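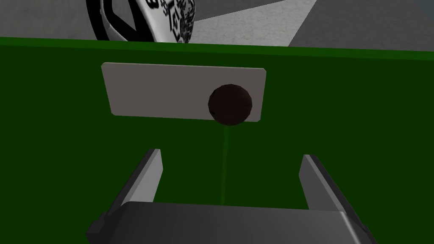 Sverre Sundqvist wrote in under my last column to say that the draw is cricket's great embarrassment, that he has tried to explain it to his family in Sweden and given up, and that the Tillville and District League would do itself a favour by getting rid of the thing before next season. A game that can go on all afternoon and end with no winner, he says, is a game that hasn't finished.

I've read his comment several times and I like it a lot, partly for the picture of a family round a kitchen table listening politely to an account of what "batting out time" means. He's wrong, though, and I would love to try to change his mind, with the league due to vote on it in October.

The proposal is simple enough. At the moment our top division plays timed cricket in the first part of the season and limited-overs cricket in the rest. If the vote goes through, everything will be limited overs. Each side gets its allotted overs, whoever scores more wins, and we all know what time tea is. I see the appeal. I've played plenty of limited-overs cricket and enjoyed nearly all of it. A good run chase is as exciting as sport gets.

But think what the timed game asks of people that the other doesn't. Take the captain first. In a limited-overs match he bats until the overs run out, and then he stops. In a timed match he has to decide. When is enough enough? Bat on too long and you have made yourself safe and killed the afternoon. Declare too soon and some big lad who hits everything over the road has beaten you by six o'clock. I know of no better question in the game, and every captain answers it differently. Some are misers. Some are gamblers. Our own captain changes his mind so often that batsmen have been halfway off the field and been waved back.

Then there's the bowling. To win a timed game you have to take the wickets. You can't just dry up the runs and wait for the overs to run out. So you need bowlers who get people out, and captains who put fielders in catching positions, and that means the return of lovely old sights: a proper slip cordon, a short leg looking worried, a young leg-spinner being given a long bowl even though she has just been hit for a pair of fours. In limited overs she's off after that. Her figures are ruined and somebody's medium-pacer comes on to bowl straight with everyone back on the boundary. How is she going to learn?

Our match against Hivasance this summer is the one I keep boring people with. They batted first on a flat pitch and declared on 300, which was generous given how well they were going. We went after it. We really did! For an hour and a half it looked as though we might get there, and people who had only come to walk their dogs were sitting down on the bank to watch. Then we lost wickets in a clump, as we do, and found ourselves eight down with 40 minutes left to play and no hope at all of the runs.

In limited overs that is the moment when everybody starts packing up. The result is known, the last few batsmen have a swing, and it's a matter of getting it over with. Instead we got the best passage of cricket I saw all year. Fang, who goes in at ten and would go in at twelve if the laws let him, had two jobs, to keep the ball out and to keep calm, and he is not famous for either. Every fielder was round the bat. He blocked, he left, he was hit on the thigh, he blocked again. There was a shout for a catch at silly point that you could have heard in the next valley. When an over ended the whole bank clapped it, and not one run had been scored.

He survived. The match was drawn. I have watched wins celebrated with less noise.

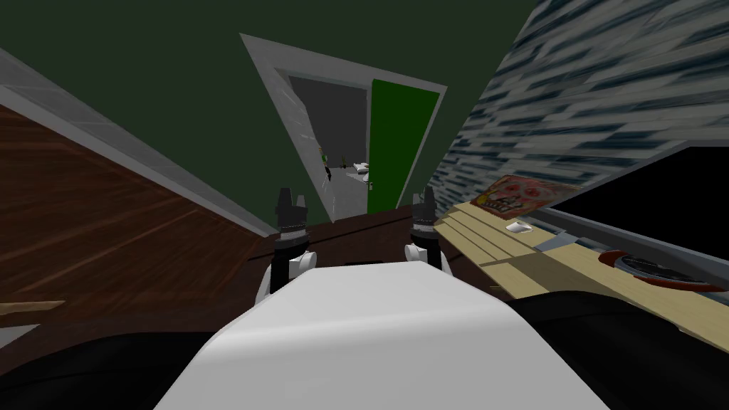

Two grippers held level, towards an open doorway.

Would it have been better with a result? Hivasance would say so, I expect, and they had a fair case for being the stronger side on the day. The league table agreed with them, by the way. Under our rules they took more points from that draw than we did, and quite right too. People who say a draw is the same as nothing happening haven't looked at how the points are handed out.

I should be fair to the other side of this, for there are bad draws and I have played in my share of them. There's the one where the team batting first goes on and on until there is no time left to lose in. There's the one where the team batting second loses an early wicket, shuts up shop and blocks for three hours with the sun out. They are dreadful. I once fielded through the second sort at fine leg and learned a great deal about clover.

The cure for those is better incentives, and other leagues have shown that you can tinker. Put a cap on how long the first side may bat. Give more points for wickets taken, so that bowling out a side is always worth chasing. Give the side batting second something for getting close. I'd happily sit through a long winter meeting on any of that, and I don't say that lightly.

The stronger argument is about time itself. Players have children, shifts and long drives home, and a fixed finish helps. I don't dismiss it. But our timed matches have a fixed finish as well, and anyone who has sat through a slow over rate in a limited-overs match knows that those can drag on past the hour on the card. If we're worried about the length of the day, let's start earlier, or trim both formats a little.

Our sponsors, Skikano, have been very decent through all of this and haven't pushed for either side, which is to their credit. The pressure has come from us, the clubs. I think it comes from a feeling that we ought to be more like what people see on television. I understand that, and I want the youngsters who fall for the short game on television to come down and join us. I just think that once they're here we ought to show them the rest of it. You can love the quick stuff and still find your heart going like mad when a number ten is trying to get through one more over.

And children do get it, you know. My niece sat through Fang's innings with her hands over her face. She asked me afterwards if we had won. I said no. She asked if we had lost. I said no. She thought about it and said, "Can we come to the next one?"

So, Sverre, here is my offer. Come and watch a timed game next season, if there are any left to watch. I'll bring the flask and a spare chair. Turn up after tea, when the shadows are getting long and somebody has just decided to go for it or just decided not to, and see whether you still want it gone. And if you have a vote at one of the clubs, please hang on to it until you've been.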